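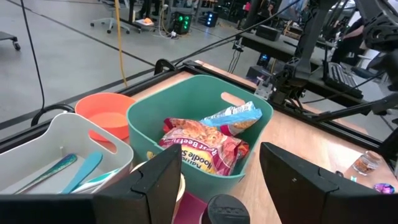 Nga Hoàng asks whether the handle cutout weakens the rim, and whether a bin full of packets can be lifted by one end without the wall folding. For dry goods and utensils, no. The rim is rolled over on all four sides and the wall is thicker at the cutout end. For liquids, canned goods stacked to the top, or anything poured in loose, use both hands under the base.

Drellow Handled Bins
Open storage bins for counters, pantry shelves and worktables

Overview

The Drellow is a straight-walled open bin in molded plastic with an oval or rounded cutout for lifting. It has no lid and no divider. It is meant for items that are taken out and put back several times a day: snack bags, noodle packets, spatulas, measuring spoons, tea, clips. Items that need to be sealed belong in the Masson jar range, listed separately.

The bin is sold in two colors, teal and white. The colors are the same material and the same price. Many buyers keep packets in one color and tools in the other, which removes the need for labels.

Specifications

Material: polypropylene, solid color throughout
Finish: smooth inside and out
Handle: cutout at the rim, edges rounded
Base: flat, with a shallow perimeter foot
Wall height: 7 cm
Length at rim: 28 cm
Maximum wash temperature: 65 °C
Dishwasher: top rack only
Microwave: no
Freezer: not recommended
Lid: not available

Wall height is measured outside, from the table to the top of the rim. The inside depth is slightly less. Older catalog sheets gave the inside depth under the heading "height," and some resellers still copy that figure. The sheet dated 9 July 2024 is the current one.

Packets and bags

Soft packets can lie flat or lean against the wall. A bag that is longer than the bin is wide should be set diagonally, with the lower edge against the inner wall. Filled bags with air in them take up more room than their weight suggests, and two or three of them will stand above the rim. This does not affect stability as long as the heavier items are at the bottom.

Crinkled film does not mark the surface. Printed film stored in direct sun may transfer some color to the white bin over a long period. The teal bin shows this less.

Utensils

Spatulas and turners are stored lying down with the heads at one end. Long handles may rest on the rim. The wall is not high enough to hold utensils upright, and the bin should not be used that way. Dry utensils before storing them. There are no drain holes, and water will collect inside the foot line of the base.

Silicone and nylon heads can be stored together. Knives should not be kept in an open bin.

Placement

The base sits flat on wood, laminate, stone or metal. On a table with a raised edge rail, set the bin inside the rail with the handle end facing the user. Do not let the foot ride up on the rail. On an oiled wood surface, lift the bin to move it. Dragging it will leave a dull track in a fresh finish.

Bowls and cups can be placed beside the bin but should not be nested in it with packets underneath. Small jars do better standing outside the bin, where they can be seen and where the lid can be checked.

Bins stack only when empty. A stack of bins stored in a warm place may grip; twist the top bin slightly to release it.

Cleaning

Wash before first use with warm water and dish soap. Use a soft sponge. Scouring pads leave fine scratches that hold oil. For oil film or soup powder that has caked in a corner, soak and wipe, then rinse. Chlorine bleach will turn the white bin yellow. Let the bin dry upside down with the rim slightly raised so that air can get in.

Heat

The material softens well below oven temperature. At 80 °C the wall can be bent by hand and will not return to shape. Keep the bin away from burners, toaster vents and hot pans.

Ordering

Bins are sold singly. There is no mixed-color pack. Teal was out of stock in May and is available again from both warehouses. Orders placed through Zunon ship in a plain carton without inner wrap, and light scuffing on the base is not treated as a fault. Cracks, warped rims and rough edges at the cutout are replaced without charge.

The Surkness shelf insert fits the earlier bin only. The current bin is wider at the rim and will bind in the side channels.

Product questions: Danuta Nowicki, housewares desk
Replacement claims: Timothée Delorme, returns desk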